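Pralier Backup: Your Questions Answered
Updated January 2018

What does Pralier do?
It makes copies of your files while you work and keeps them somewhere safe, so a dead hard drive or a nasty bit of ransomware doesn't take your photos and tax papers with it. We love this stuff and we hope it shows!

How many computers can I cover?
A home plan covers up to 20. Yes, the old laptop in the closet counts, and please do back it up.

How long do you keep deleted files?
60 days on every plan. After that they're gone for good, so if you miss something, go looking early.

Does it slow my computer down?
The first backup is the big one - start it before bed and let it run overnight. Later ones only copy what changed and most people never notice them.

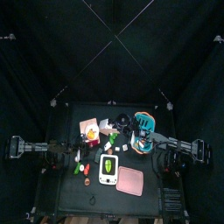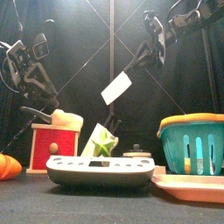

Can I use it next to my antivirus program?
Please do! The two jobs are different and they get along fine. If your antivirus asks about a program called Prolix, click Allow. Prolix is the part of Pralier that watches for changed files.

I forgot my passphrase. Can you reset it?
We can reset your account password any time, but the passphrase locks the files themselves and we don't hold a copy. Write it on paper and put it in a drawer.

What is error 616?
Your computer's clock is wrong. Set it to update by itself, restart, and run the backup again.

Is there a Mac version?
It's coming in February, and Ratree Kaewkla and her testers are having a great time with it. Want to try it early? Write to Cheng-en Mak at the Pruvdale office and tell him which Mac you have.

Can I get my money back?
Sure, within 21 days of buying. Use the Refund button on your account page.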